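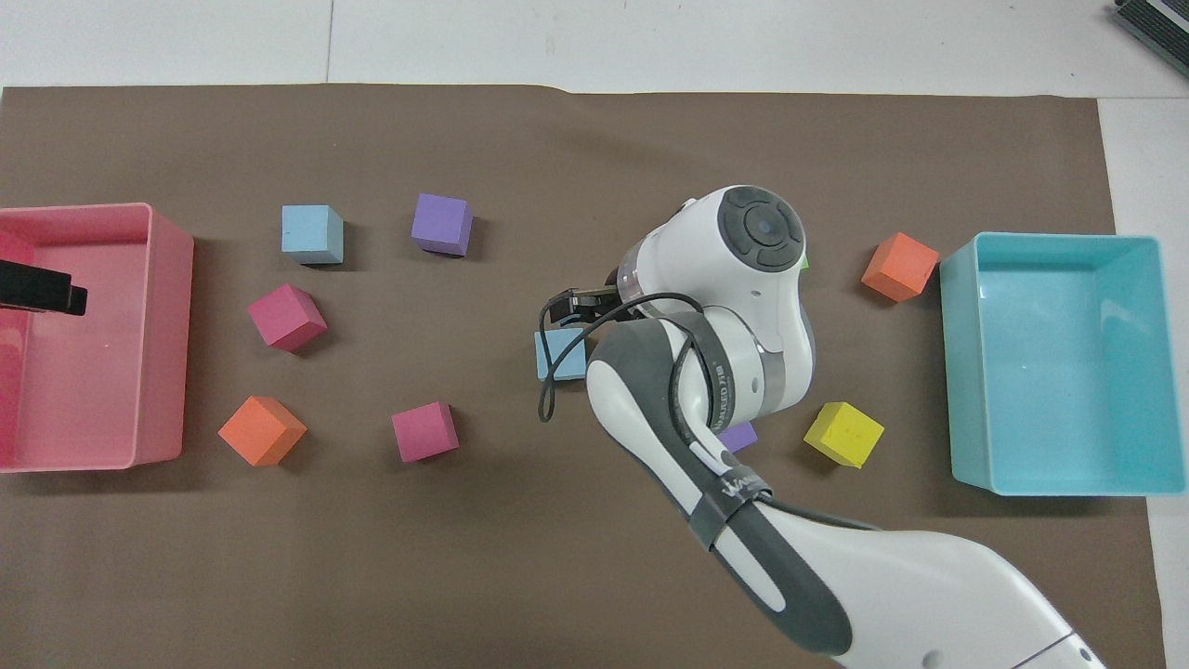 Notes on the Reorganisation of the Garnberg Parish Archive

The reading room at Garnberg reopened in July after a closure of 8 weeks, and I have been asked by several readers of this page to set down what has changed. I write in a personal capacity, although I have served on the archive's advisory panel for some years.

The holdings consist of 675 bound volumes and roughly 3000 loose items, chiefly letters, field maps and receipts. Until this year they were arranged by the date on which they had been received. A reader wishing to consult the papers of the Nägeli mill was therefore obliged to request material from shelves in three separate rooms, and to know in advance which decade each gift had arrived. Regula Strebel, the archivist, has now grouped the papers by the household or business that produced them.

The former shelf numbers have been retained in pencil on the inside cover of each volume. Published works which cite the old numbers will remain usable, and a table of old and new references is kept at the desk. I would ask readers to quote both in any new work.

The maps have received particular attention. Mathias Grabner repaired 252 sheets, most of them torn along the folds, and these are now stored flat. The large survey of the Ultport road is among them. It had been folded into sixteenths at some point before the war and could not safely be opened; it may now be seen by appointment, with a member of staff present.

One matter remains unsettled. The Flellar letters were given on condition that they be kept together in their original order, and that order cuts across two families. Selina Stöckli has argued for splitting the catalogue entry while leaving the letters as they are. I favour this course — the wording of the gift concerns the papers and is silent on the catalogue — but the panel has yet to vote.

The reading room is open on Tuesday from ten o'clock until four. Pencils only are permitted, and requests for maps should reach the desk before noon on the previous working day. The side entrance has a ramp; the bell is on the left.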